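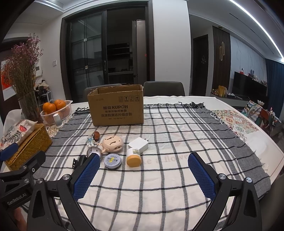 Why do people still join a society for something they could enjoy alone?
Mostly for the newsletter and the company.

I have belonged to the Tridstead Fog Society for 10 years. It has 3231 members, and every November somebody writes in to ask what the dues pay for. Fog is free, they say.

So are birds, and birders have clubs. Thaddeus Haddad wants us to drop the printed letter and go online only. I think he is wrong. I keep mine in a drawer and reread them – the one on harbor fog at Drilby, 3 times now. Raise the dues by 2 dollars if we must, and keep printing.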